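Peer review, paid by the hour
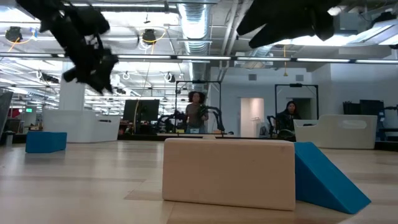
Likthorpe Research Publishing - Features Desk

Kyung-tae Heo reviewed 21 papers last year. Unpaid, mostly after the kids were in bed. In March he said no to the next one and got a cheque offer instead.

The offer came from Zakico, a small journal out of Clokulgate. $500 a report, three weeks, no extensions. Editors there had sent 1468 invitations for one special issue. Most went unanswered.

"I'd of done it for free ten years ago," Heo says. Now he wants the hours to count on his workload form, money or not.

Not everyone's keen. The Yang Centre's library already pays $3000 per open access article - who covers the reviewers on top? Authors, probably. Some smaller labs say they'd stop submiting.

Zakico will run the trial for one more volume. Heo has two reports due.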